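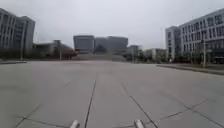 The concrete plaza at Fellgate, looking towards the office buildings. Planting on the right sits behind the raised kerb.

Fellgate plaza to get joints resealed and new benches, works start November

Jun 19, 2022

The big concrete plaza at Fellgate is getting its first proper overhaul in 17 years. Joints raked out and resealed. Slabs cleaned. Benches, finally.

Plans went up on the estate noticeboard this week and the drawings can be seen at the management office until the end of the month. Work is due to begin in November and should take 13 weeks, weather allowing. The contractor is Quispe, the paving firm that did the steps behind the bus station.

The slabs themselves are staying. That was the main question at the drop-in session, where a fair few people had turned up expecting to hear that the whole lot would be dug up and replaced with block paving. Too dear, and the concrete is sound, according to the survey. What has worn is the filler in the joints, the dark lines that run across the paving in all directions and cut it into big panels. In places the filler has shrunk away from the edge, the survey says, and water gets down.

"The slabs will outlast most of us," said Judite Figueiredo, who manages the estate. "It's the gaps between them. You let the water in, you get a frost, and then you've got a lip for someone to catch a foot on. We've had two falls reported since the winter and I don't want a third."

Old filler will be cut out by machine, which will be noisy. Cutting is limited to between 9.30am and 4pm and there will be none at weekends. Offices facing the plaza have been told and will get a further letter nearer the time with dates for each section.

The plaza won't shut. It is to be done in strips, one side then the other, with a fenced walkway kept open throughout so people can still get across. The walkway will move as the work moves so expect a different route every couple of weeks. Step-free all the way, the office says, and wide enough for a double buggy or a mobility scooter.

Cleaning comes after the sealing. The paving has picked up a good many scuffs and darker patches over the years, and anyone who crosses it daily will know the marks. A trial clean is planned first on one panel to see what shifts and what doesn't. Figueiredo was not making any promises on that score. "Some of it is in the concrete now. It'll come up lighter. It won't come up new." 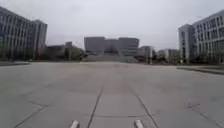
Joint lines running across the paving, with a darker patch showing in the middle of the plaza.

Drainage is in there too. The plan has the falls checked across the middle section, and any gullies that are slow will be jetted and if need be relaid. Residents at the drop-in said water lies on the paving after heavy rain and freezes in a cold snap. One asked for a whole new channel drain across the width. That has been priced but it is not in this round of works. It may come back next year if the jetting doesn't do the trick.

Then the seating. There are to be benches with backs and armrests, set in along the edges so the centre stays open. People wanted arms. That came through very strongly in the survey earlier this year, which had 60 replies, most of them from people who work in the buildings round the plaza and eat lunch at their desks for want of anywhere to sit outside. A few asked for tables. No tables for now.

The benches will come from Kakum and are being paid for seperately, out of a 3,000 pound grant plus a top-up from the estate's own budget. Final positions haven't been fixed. The drawing shows them facing inwards, and a couple of people at the session said they would rather look at the planting than at each other, so that might change.

Kerbs get a light touch only. The raised one on the right as you face the buildings is to be repointed where it needs it and otherwise left alone. The low one opposite stays as it is. The grass strip will be reseeded in spring once the fencing is off it, and the planting isn't being touched at all, despite a rumour doing the rounds that the lot was coming out. It isn't.

Lighting was raised as well. Several people said the crossing feels very big and very dark in winter, going home at five. Lights are not part of the job and there is no money set aside, but ducting will be put in along one edge while the fencing is up so cables can be run later without cutting the new sealant. Sensible enough.

The Jekik coffee van, which has been after a regular pitch on the plaza, will have to wait till the works are finished. The owners have been told they can apply in the new year along with anyone else who wants a spot. Pitches would be on the edge of the paving only, no vehicles over the middle. Same goes for the lunchtime market idea, which has plenty of backers but no one yet to run it.

Cyclists: riding across is still allowed but you'll be asked to get off and walk in the fenced section. Deliveries go round the back for the whole period. Drivers who normally cut in from the front should speak to the office now and not leave it til the week before.

Comments on the bench positions and the order of the strips can be handed in at the management office or dropped in the box by the door, up to the end of the month. Large-print copies of the drawings are at the desk, just ask. A second drop-in will be held before the fencing goes up, date to follow.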